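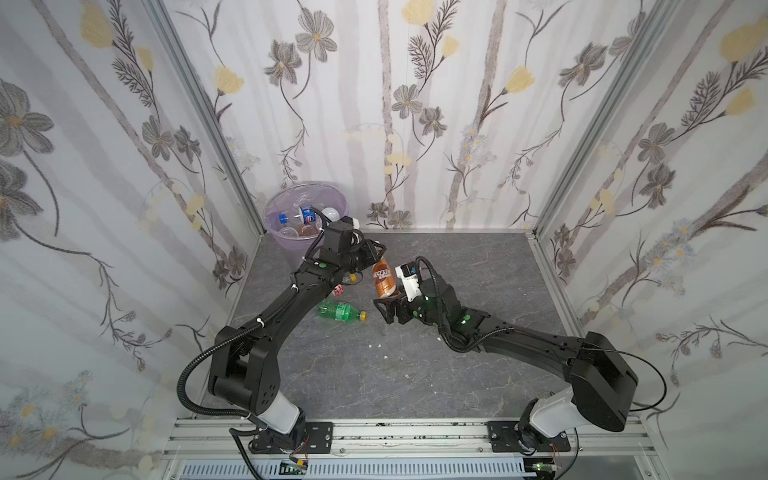 Papering three walls of a small bay

Floral wallpaper has returned to rooms where it would once have been ruled out, among them workrooms, utility corners and narrow alcoves with a wall on three sides. These spaces are harder to paper than a bedroom. The walls are short, the corners are close together and any error in the repeat is seen from one fixed position, usually the open side.

The pattern considered in this article has three layers. The ground is a set of pale white and light-gray vertical stripes that resemble birch trunks. Over it are dark gray and charcoal flowers with yellow centers, soft yellow blossoms, thin curling stems and feathery leaves close to those of a fern. Faint pale blue daisy clusters show near the lower parts of the side walls. The floor is a gray stone pattern.

Scale and distance

A large floral is commonly judged from a sample book at arm's length, and the result is misleading. Dark flowers carry farther than the ground behind them. Hung on three sides of a small bay, they set the apparent size of the space, and the stripes matter mainly as spacing between them.

The Fitberg pattern guide recommends taping up a full drop and viewing it from the entrance before ordering. A drop should be left in place through one evening, as yellow inks shift under warm lamps and can read as cream. Charcoal is more stable. Pale blue is the least reliable of the colors discussed here and may disappear under a lamp with poor color rendering.

Vertical stripes add a second test. A trunk that leans will be noticed sooner than a flower that has drifted slightly off the match. Check the wall for plumb at both ends and in the middle. If the corners are out, hang to a plumb line and let the error fall in the corner.

Where to start

The usual instruction is to center the pattern on the chimney breast or the main window. A three-sided bay has neither. Start on the back wall and work outward in both directions, so that the two side walls receive matching treatment where they meet it.

Decide first whether a trunk or a gap falls on the center line. With a trunk at the center, the wall looks narrower and more formal. With a gap, the flowers on either side do most of the work. Mark both options in pencil and measure out to the corners. Choose the one that avoids leaving a sliver of paper less than three inches wide at either end.

Do not wrap a full width around an internal corner. Cut the strip so that a narrow return passes onto the next wall, then hang the remaining piece over that return to a fresh plumb line. A small amount of pattern is lost. On a design with curling stems the loss is minor, and it can be reduced by placing the cut along the edge of a trunk.

Corner posts and edge trim

Exposed aluminum posts at the corners change the job. Each wall becomes a separate panel with a hard vertical border, and the match from one wall to the next no longer has to be continuous. It should still be level. Flowers that sit at one height on the left wall and another on the right will look wrong even with a post between them.

A thin metal trim at the foot of the back wall protects the paper where it meets the floor. Skirting board does the same job but takes several inches off the pattern. In a design with small motifs low down, that may remove the lightest part of the drawing.

The Testura installation notes give a working order: paper first, trim last, with the bottom edge cut 4 mm above the floor. The gap keeps mop water from wicking into the backing.

Quantities

Small walls waste more paper than large ones. A long repeat means that much of each roll goes to matching, and the offcuts are often too short to use. For three low walls it is worth drawing every drop on graph paper before buying. One planning sheet from Clillel, prepared for a bay with walls 165 cm high and a 60 cm repeat, allows three repeats per drop and discards the excess at the top.

Buy from one batch and keep a spare length flat, away from daylight.

The floor underneath

A stone-patterned floor in gray is a restrained partner for this kind of paper. It picks up the gray in the stripes and adds no further color. The risk is visual noise, as both surfaces are patterned. The Jakubowski sample sheets suggest comparing the two at the joint itself, with the floor piece laid flat and the paper held upright behind it. Held side by side in the hand, they give a poor indication of how the meeting line will look.

Clean the floor side of the trim with a barely damp cloth. Dust on the paper should be brushed off from the top down, following the trunks.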